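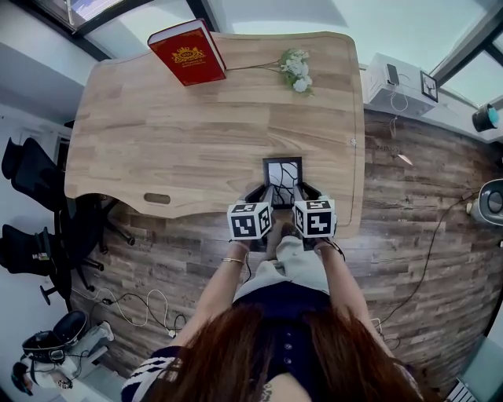

How to hang small pictures in a rented room (without losing your deposit)

By Shengli Duan
March 19, 2018

Moved into the Vondovwood flats last spring, walls like chalk, lease says no nails. Have now put up a whole row of small prints and taken them down again when the painters came. No marks. Quick version below as I keep getting asked.

What you need

Adhesive hanging strips, the kind with a pull tab. Small size for small frames.
Surgical spirit or similar. Not kitchen spray, leaves a film.
Clean cloth.
Pencil, soft one.
Masking tape.
Spirit level, or the one on your phone.

Before you start

Check the wall. Fresh paint needs weeks, so wait. Wallpaper, forget it, the strips will take the top layer with them. Same for anything crumbly. Bare brick no good either. Gloss or satin is best, matt is OK if it's sound.

Check the weight too. Kitchen scales, frame and glass together. My heaviest came in at 948 grams and I used 3 pairs of strips on it. Read your packet, they all differ. If the glass is heavy, swap it for clear plastic, makes a big difference.

Step 1. Lay it out on the floor

Do this first. Move things about until you like it. Odd sizes look better if the middles line up, not the tops. I went the other way in the hall at first and had to redo the lot.

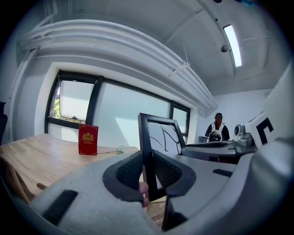

Small square frame, thick black border, black line print.

Step 2. Mark the wall

Masking tape where the top edge goes. Level it. Light pencil tick at each corner, on the tape and not on the paint. Stand back, look from the doorway, then look sitting down. Most people hang too high. Over a sofa leave a hand's width or two.

Step 3. Clean

Wipe wall and back of frame with the spirit. Let it dry properly. This is the bit everbody skips and then the picture is on the floor at 3 in the morning.

Step 4. Strips on

Press the two halves together till they click. Peel one side, stick to the frame near the top corners. Hanging wire or hooks in the way? Take them off, put them in an envelope, write on it.

Peel the other side. Line up with the tape, press hard, count to thirty. Then slide the frame up and off, and press the wall halves again with your thumb. Now leave it. An hour at least, overnight if its cold.

Step 5. Hang

Click the frame back on. Check level. Tape off, slowly.

Taking them down

Never pull towards you. Hold the strip lightly, pull the tab straight down along the wall, keep going, it stretches a long way. If the tab snaps, warm it with a hairdryer and work dental floss behind it.

Leftover gum rolls off with a clean finger.

Next one up: shelves without drilling, when I get to it.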